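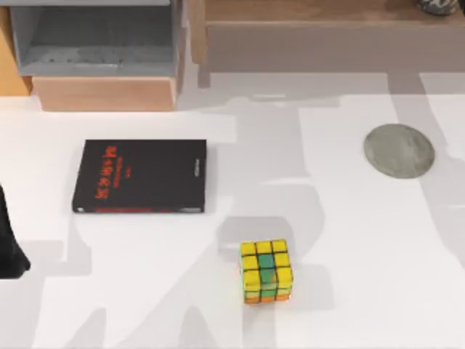
Black matte covers picking up white scuffs from a painted desk

Posted by Zübeyde Yalçınkaya in Paper, Books and Binding

I keep a few matte black hardcovers on a white painted desk. The covers are printed paper over board with a soft matte laminate, no dust jacket. After two months of normal use the back covers show fine white lines, mostly near the corners. The front covers are fine.

I have tried a dry microfiber cloth and a slightly damp one. The damp cloth makes the lines disappear, but they come back when the cover dries. The desk was painted with Kenura satin enamel in July and felt hard within a day. I put the books down flat and sometimes slide them to make room.

Is this paint coming off onto the books, or is the laminate itself scratched? If it is paint, can it be removed without making a shiny spot? I would also like to know whether a clear coat on the desk would stop it.

2 replies

Normunds Zariņš

It could be either one, and you can tell them apart with a white vinyl eraser. Pick a line near the spine edge on the back cover. Rub lightly in one direction, without pressing, for a few strokes. Paint transfer sits on top of the laminate and will break up into crumbs. A scratch will not change.

The fact that the lines vanish when damp points to scratches. Water fills the groove and the light stops scattering, so the line goes dark until the water evaporates. Transferred enamel would stay visible through a thin film of water.

If it is transfer, keep going with the eraser and brush off the crumbs before they get dragged around. Do not use melamine foam. It is a fine abrasive and will polish matte laminate to a gloss, and you cannot get the matte back. Rubbing alcohol may lift the printed lettering if any of it is foil or ink on top of the film. Test on the inside turn-in first.

If it is scratching, there is no real repair. A very small amount of microcrystalline wax on a soft cloth hides fine lines, but it also raises the sheen a little, so you have to do the whole cover or it looks patchy. I have done this on two of mine and would do only the worse one again.

As for the desk, satin enamel that is dry to the touch is still soft for weeks. Mine took most of a month in an unheated room. A fully cured surface can still scratch a book if there is dust or a paint nib in it. Knock it back with 400 grit, used wet and with almost no pressure, wipe it down, let it dry, and check with your palm. If you want a clear coat after that, use a water-based one. Oil-based clear will yellow over white.

Stop sliding the books.

grenham_shelf

had the same thing with a black cookbook. put a felt desk mat down, no new marks. didn't bother fixing the old ones

Zübeyde Yalçınkaya

Eraser test done on the back cover. No crumbs and no change, so scratches. I ran my palm over the desk and there are nibs in the paint along the right side. I will sand those and leave it 7 days before putting anything back. Skipping the wax for now.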